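**Gripper keeps letting go of round knobs, anyone else?**

**ledum_marta:** Third Saturday fighting this. I'm collecting drawer and cabinet pulls with the hand-held gripper, and on round knobs the jaws close fine and then one side slides off halfway through the pull. 48 tries, 10 slips. Square handles, zero trouble. Last slip I was pulling pretty hard and the whole thing jumped back and whacked my wrist (ow!).

**hillholm9:** Pads. Wipe them with alcohol and try again.

**ledum_marta:** Did that twice! Same thing.

**pylyp_k:** I don't buy pads. We had this at Stetlow and it was the screws holding one finger plate, they'd backed out so the jaw flexed under load. Put a driver on every single one before you do anything else. And please stop yanking until you know, a bruised wrist is the cheap version.

**hillholm9:** Loose screws would show up on square handles too, Pylyp. New pads cost next to nothing.

**pylyp_k:** Not if the square ones pull easier. Marta, how are you lined up when you close? Got a picture?

**ledum_marta:** Sure, the cabinet one: 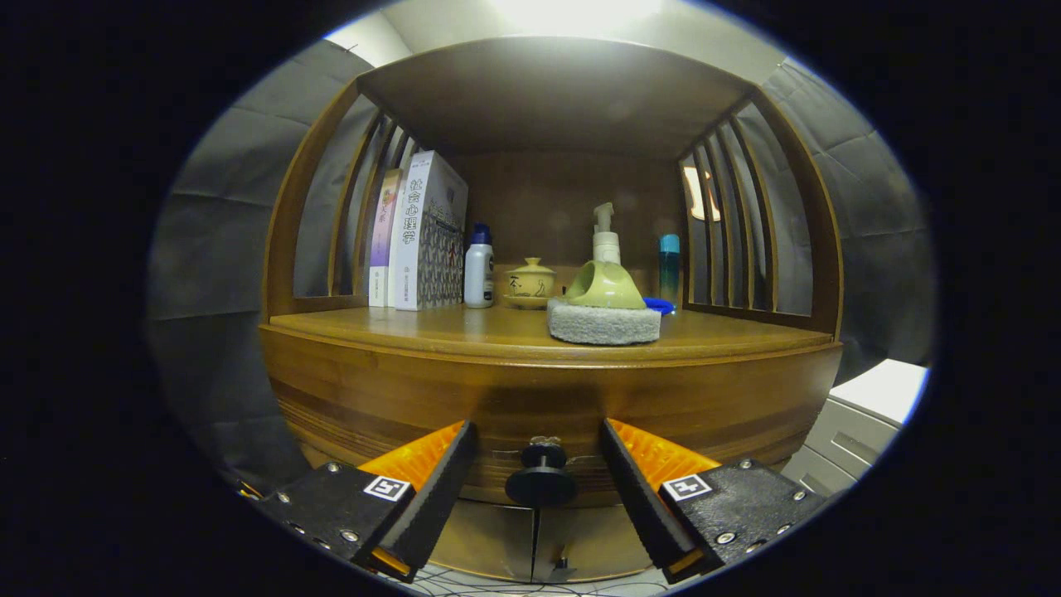
*Coming in on the black knob, jaws still open*

**pylyp_k:** OK, approach looks decent to me, one finger each side. Can't tell a loose screw from that though. Driver!

**hillholm9:** Still pads. Those ribs could be worn and you'd never see it from there.

**ledum_marta:** Fine, screws tonight, pads after, one change at a time so you two can quit arguing. I'll post the slip count for both.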